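Lammers Road Congregation, Open Table Meeting
Minutes, July 2025

I took the notes again, so if something you said has come out sounding more like me than you, tell me and I'll fix it before they go in the binder. We were at the long end of the hall with the heaters off, and we started late because the kettle conversation got going first (it always does).

Opening
We skipped the reading and sat quietly for a bit. One of the newer people asked if it was prayer or just silence, and the answer from around the table was "whichever you like", which seemed to suit everybody.

June minutes
Accepted with one change. I'd written that we "agreed" to stop saying the old creed at the evening service. We hadn't agreed, we'd run out of time, and two people had gone home to think about it. Corrected to "talked about". Sorry, all.

The creed, continued
Most of the night went here, and I'm glad it did. The question on the sheet was whether we keep the creed as it is every week, swap it for the shorter statement from the Fumar parish, or leave it out except at baptisms.

The case for keeping it was stronger than I expected. One of our longest-standing members said she doesn't say it as a list of things she's certain of, she says it because her mum said it, and her mum's mum, and she'd feel as if she'd hung up the phone on them. There was a fair silence after that! Someone else said he's crossed his fingers through the middle bit for years and would love to stop crossing them. He wasn't joking, or not entirely.

The younger end of the table (their words, not mine) were less bothered about the wording than about being expected to say it. When visitors come and the whole room stands up and recites, it can feel like a test you didn't know was on. I hadn't thought of it that way and I've been doing the welcoming at the door for ages.

We read the Fumar statement aloud together to see how it felt in the mouth. It's 210 words, so not all that short, and there's a line about "the ground of our gathering" that got a groan. People liked the part about mercy. I'd personally pinch that part and leave the rest where it is. 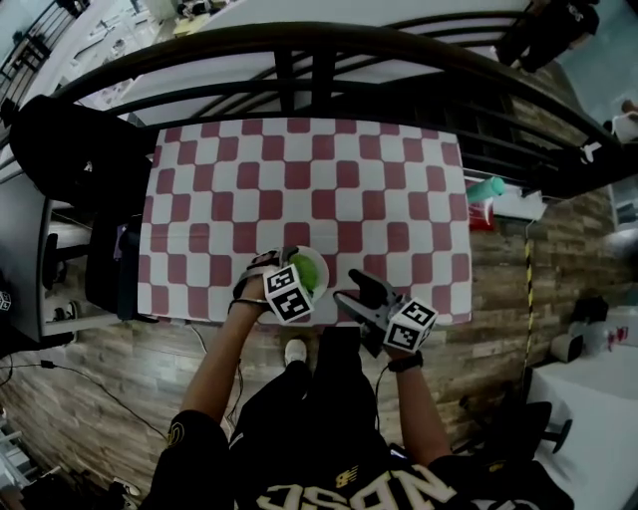 Small white bowl and the maroon-and-white check tablecloth.

What we settled on: for the next 3 evening services we'll print the creed in the order of service but invite people to say it, listen to it or stay seated, with no fuss made. Then we come back and see how it sat. I'm to write the invitation wording, and I've been told firmly to keep it to a sentence.

Hymn books
The Avura books are falling apart, especially the green ones near the back pews. Orkis have quoted for rebinding and I've passed the letter around. The feeling was that rebinding beats projecting the words, as several of us sing worse looking upward. Some 30 books are too far gone and we'll keep them for loose pages. Nothing ordered yet. I've said I'll ring Orkis and find out if the quote covers the large-print ones, which I suspect it doesn't.

Asking hard questions from the floor
This came up under the creed but I've given it its own heading. Should there be a time after the sermon when people can ask things? Some of us came out of churches where a question was treated as bad manners, and we'd have given a lot for five minutes with a microphone. Others worry it turns worship into a debate night. No decision. A try-out over tea, in the hall, is the favourite so far, and our minister is willing as long as "I don't know" is allowed as an answer. Back on the sheet next time.

Any other business
The side gate sticks. Lift it, then push.
Whoever left the blue casserole dish, it's on top of the fridge.
Could we please put the heaters on beforehand next time? Carried with enthusiasm.

We finished with the short blessing and I locked up. Same place next month, and the first item will be questions after the sermon, so bring a few.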